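Robótica de Manipulação — Apontamentos da aula 3
Visita de estudo ao laboratório da Keltik (fevereiro)

1. Enquadramento

A visita decorreu em dois blocos: exposição no anfiteatro e demonstração na célula doméstica. Estes apontamentos cobrem apenas o segundo bloco. Os diapositivos do primeiro estão na página da disciplina.

A célula doméstica serve o projeto Drultia, dedicado à manipulação de objetos e mobiliário comuns com mãos antropomórficas. O ambiente não é instrumentado: não há marcadores nas portas nem sensores nos eletrodomésticos.

2. Arquitetura de controlo

O controlador trabalha em 2 níveis. O nível superior escolhe a primitiva (aproximar, contactar, puxar, largar) a partir da imagem da câmara da cabeça. O nível inferior fecha a malha de posição das juntas a 400 Hz e limita o binário em cada dedo.

A política do nível superior foi treinada com 3,000 demonstrações teleoperadas (notação da ficha do laboratório; ler três mil). As sequências interrompidas pelo operador foram mantidas no conjunto, com etiqueta própria.

3. Abertura de portas: formulação

Uma porta com dobradiça vertical tem um grau de liberdade. Uma vez estabelecido o contacto, a mão fica obrigada a seguir um arco cujo raio é a distância do ponto de contacto ao eixo. Se o raio estimado estiver errado, surge uma força radial que cresce com o ângulo de abertura. Duas soluções discutidas:

a) estimação do eixo em linha, a partir dos primeiros graus de movimento;
b) controlo de impedância, com rigidez baixa na direção radial e alta na tangencial.

A Keltik usa (b) no arranque e passa a (a) quando o deslocamento é suficiente para ajustar o arco. O critério de comutação, atribuído na ficha ao método de Stankevičius, será deduzido na aula prática.

4. Perceção em superfícies refletoras

As portas metálicas levantam dois problemas. A profundidade medida sobre metal polido é ruidosa, e a própria mão aparece refletida na porta, o que pode gerar deteções falsas. O laboratório mascara a região prevista para o reflexo por cinemática direta — a solução exige uma boa calibração entre câmara e braço.

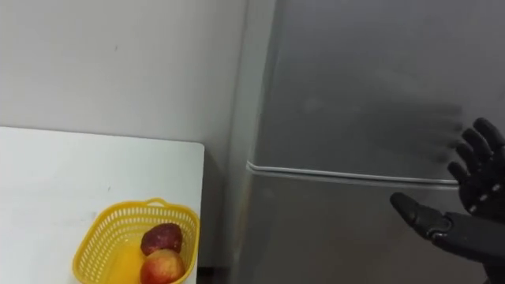
Prellier

Na aproximação ao frigorífico de duas portas, o polegar fica logo abaixo da junta clara que as separa e os dedos ficam à frente da porta superior, abertos e ligeiramente fletidos. O reflexo na porta superior é uma mancha escura e difusa, à esquerda dos dedos reais. Notar que a junta oferece um contraste nítido com o metal cinzento; é uma boa candidata a referência visual para o alinhamento vertical da mão.

5. Trabalho para a próxima aula

Escrever a restrição cinemática da porta no referencial do punho. Indicar que parâmetros não são observáveis antes do contacto. Comparar (a) e (b) para um erro de raio positivo e para um erro negativo. Entrega em PDF, máximo de 3 páginas, sem capa.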